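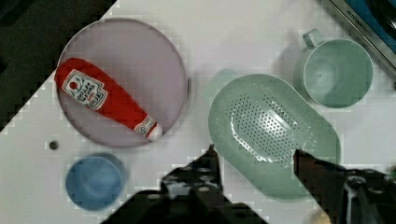

Wrist camera view, fingers open at the colander. Bandonthorpe bench.

Got 40 minutes with Osvaldo Ruggiero between a customer call and another customer call. He runs the Jarnex kit at Bitari: two-finger gripper, wrist camera, mount, cables, software called Koster. You bring the arm. They don't sell arms and he'd like people to stop emailing to ask.

"We get it every day," he says. "Can I buy the whole robot. No. You have an arm already, it's in the corner with a cover on it, and the gripper that came with it is terrible. That's our customer."

He is eating while he talks. Sandwich, standing up. The bench behind him is a white tabletop and the stuff on it is what you'd find in a kid's kitchen. Mugs, cups, a plate, a ketchup bottle you could sleep on. I ask about the ketchup first.

"Plush. Everybody loves the ketchup. Look, a soft thing is a good test and a cheap one. It squashes, it turns when you grab the neck, and the label ends up facing wherever. If the fingers close the same way on that as they do on a mug you've got a problem. So it's in every demo, and if it lands on the floor then fine, pick it up, go again."

The colander is the harder one, he says. He has opinions on the colander.

"Flat thing with a lot of small holes, low to the table. You want the rim. The fingertip wants to go for the holes, or the camera sees all those holes and the software gets excited. We spent most of March on colanders. I'm serious. Jasper was buying them in different colors."

Jasper is Jasper Segers, who did the finger design and who walked past twice while we were talking. Second time he stopped. The fingers taper, and I wanted to know if the points weren't a liability around anything breakable.

"They're narrower at the tip so you can get under an edge," Segers says. "Wide tips look safer and they're useless on a plate. You just push the plate around the table. People do send photos of chipped mugs. We send them the force setting page. It's page one of the setup guide, they skip it." Then he was gone again.

So what's in the box. Gripper assembled, two spare fingertips, the camera already fixed at the wrist, one bracket, one cable bundle, a power brick. The bracket fits the arms on their list and the list is on the site. Not on the list, you wait. They'll machine an adapter for 35 dollars plus shipping, which Ruggiero says loses them money and he would rather not have it in print. It's on their price page, so.

The kit is 700 dollars. First year of Koster included. After that it's 221 a year if you want updates, nothing if you don't, and the version you have keeps running.

"That was a fight here," he says. "There were people who wanted it to stop working when the year was up. I said I'm not getting on the phone with a school to tell them their gripper is a paperweight. Alcides backed me up."

Alcides Cáceres does the software. I got him on the phone later, bad line, he was in a car (passenger seat). What Koster does is the thing I had trouble getting out of the brochure, so I asked him to say it like I was buying a blender.

"You drive the arm by hand, or with the controller, and you do the job. Pick up the mug, put it on the plate. It records what the wrist camera sees and what the joints did. Do that a bunch of times. Then you train on it, and then you see if it does the job by itself. Sometimes it does! The first time it does, people send us videos with yelling in them."

And when it doesn't?

"Then mostly it's the recordings. They always put the cup in the same spot. Same spot, same light, same angle, and then they move it a hand's width and the arm goes to where the cup used to be. We tell people, move your stuff. Lean the bottle across the plate. Turn the mug so the handle points someplace stupid. Be messy on purpose."

I told him the bench at Bandonthorpe did look like that. He laughed, or the line did something.

The wrist view is the main selling point and also the main complaint. Good part: the camera goes where the fingers go, so you always know what's between them. Bad part: it doesn't see the rest of the room. Get low over one thing and you lose everything else. Ruggiero doesn't argue.

"If you want a second camera looking at the whole table, plug one in. Koster takes it. Any decent webcam. We don't sell one, we'd only be putting our sticker on somebody else's. But start with the wrist. I say that to everybody. Most table jobs you can do with the wrist alone, and if you cant do it with the wrist, you should find out why before you spend more."

The fingers show at the bottom of the picture all the time. That's deliberate, he says, they angled the mount for it. An early version had the camera pointed farther out, nicer picture, no fingers, and everyone who drove it kept hitting the table.

Talked to one customer. Jozef Van Acker teaches evening classes for adults, basic automation stuff, and bought a Jarnex out of the class budget. His review is mixed and he was quick to give it.

"Hardware's good. The mounting took me an evening and I'm slow. The fingers have held up, I've had students run them straight into the table and they're scratched, that's all. The manual is bad. It's written by somebody who already knows. There's a step that says 'home the gripper' and it doesn't say how until four pages on."

Would he buy it again?

"Yes. I'd want the cable longer. It's too short if your arm reaches out all the way, it pulls at the wrist. I put a loop of velcro on it and told the students not to touch the velcro. They touch the velcro."

Put the cable to Ruggiero. He sighed at me. Longer cable is coming, ships with new orders, and existing owners can ask for one and pay postage. The manual is "being looked at." By who? Henk Dierckx, who joined from support and has apparently read every angry email they ever recieved.

Dierckx was at the next desk so I just asked. What do people write in about?

"Homing," he says. Right away. "Then the cable. Then people who've put the camera on upside down after cleaning it, and they don't say that, they say the robot is reversed. I ask for one picture from the wrist and I can usually tell from that. Where are the fingers, bottom or top. If they're at the top, it's upside down. That's a whole support ticket."

He's rewriting the setup part with a photo per step. No date on it. He wouldn't give me one and Ruggiero, listening, looked relieved.

Few other things I had in my notes. No suction version, they tried, it hated anything with holes. Returns are accepted if the bolts haven't been swapped for other bolts (somebody did). They'll do a setup session over video for free, one per kit, and it's worth taking, Van Acker says he didn't and wishes he had. Demo visits at the Bandonthorpe bench are by appointment. You can bring your own objects and they encourage it. Somebody brought a wet sponge. Segers wants it known that he was fine with the sponge.

Last thing I asked Ruggiero was who shouldn't buy it. He'd finished the sandwich by then and the other phone was going.

"Anybody who needs it working in production next week. Anybody lifting heavy parts. It's for the table, it's for learning and for small jobs, and if you're packing crates go talk to someone else, I'll give you names. And if you haven't got an arm. Please. Put that in. We don't sell arms."

Orders go through the Bitari site. Kits in stock as of Mon 23 October, adapters made to order.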